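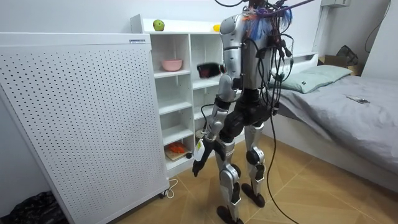 A silver-and-black robot in front of white open shelving in a small bedroom.

How to complain about the way a police officer treated you

Written by Emiliano Cisneros, Clirard Advice Centre
Last checked Wednesday, February 14, 2018

Use this guide if you were stopped, searched, arrested or moved on by an officer in the Langat area and you want to complain about how it was done. It covers complaints only. If you have been charged with an offence, speak to a solicitor before you send anything to the police, as what you write in a complaint may be used in your case.

You can complain if the thing happened to you, if you saw it happen, or if you were badly affected by it. A parent can complain for a child. Anyone else acting for you will need your signed permission.

Before you start

Write down what happened while you still remember it. Do this the same day if you can. Put the events in the order they took place and keep to what you saw, heard and felt. If you are unsure of a time, say so.

Try to include:

The date, the time and the street.
The officer's name or shoulder number, or the number of the vehicle.
What was said to you and what you said back, in the actual words where you can recall them.
Any force used, and where on your body.
Names and phone numbers of people who were there.

If you were given a search record or any other paper, keep the original and work from a copy. If you were hurt, see a doctor and ask for the injury to be noted. Photograph bruises on the first day and again two days later, when they often show more clearly.

Ask for any footage early

Many officers now wear body cameras, and recordings which are not marked for keeping are deleted after a set time. Shops, buses and blocks of flats may have recordings too, and some of these are wiped within days. Write to each one separately. Give the place and the shortest stretch of time you can, and say what you were wearing so that staff can find you.

A request to the police can be a short letter. Head it "Request for my personal data" and attach a copy of something that proves who you are.

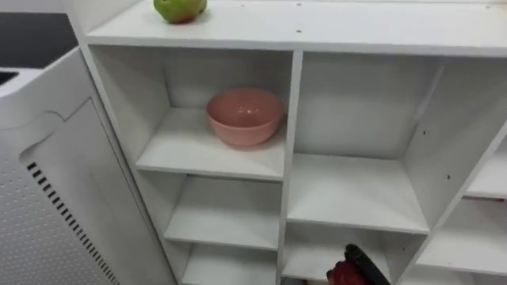 Ask in the same letter for the recording to be kept until your complaint has been dealt with. Send it by a method that gives you proof of posting and write the date on your own copy. The law on personal data is changing in May, so if you are reading this after then, check with us whether the fee and the time limit are still the same.

If you filmed the incident on your phone, leave the file as it is. Don't trim it or add captions. Save a second copy somewhere else, and hand over a copy if you are asked for it. We would also advise against putting it online until you have had advice, particularly if other people's faces can be seen.

Writing the complaint

In Langat you can use form 401, which is kept at the front desk of the station and at our office. You don't have to use it. A letter is just as good, and many people find it easier because the boxes on the form are small.

Step 1. Begin with your name, address and a phone number. Say "I wish to make a complaint" in the first line so that it is logged as one.

Step 2. Set out what happened in short numbered paragraphs. One page is often enough, and two is plenty for most complaints.

Step 3. Say what you think the officer did wrong. You don't need to quote any law. "He did not tell me why I was being searched" is clear enough.

Step 4. Say what you want to happen. This might be an apology, an explanation, a correction to a record, or a full investigation. If you are also thinking of claiming money, get legal advice first, as a claim is a separate process with its own time limits.

Step 5. List what you are enclosing. Send copies only.

Step 6. Sign and date it, and keep a copy of the whole bundle.

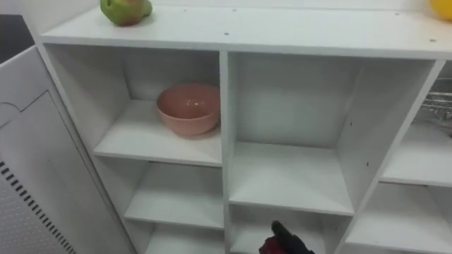 After you have sent it

You should get a letter saying whether the complaint has been recorded and who is handling it. Note that person's name and any reference number, and use the number every time you write or ring.

You may be offered a meeting with a senior officer to settle the matter. Ask what this would mean for your right to appeal before you agree. You can take someone with you.

If the complaint is not recorded, or you disagree with the result, the letter should tell you how to appeal and by what date. Appeals that arrive late are often refused.

Getting help

Our office is at 13 Illon Road, Langat, next to the Faker Street bus stop. We open at 9 on weekdays. Bring your notes and any letters you have had.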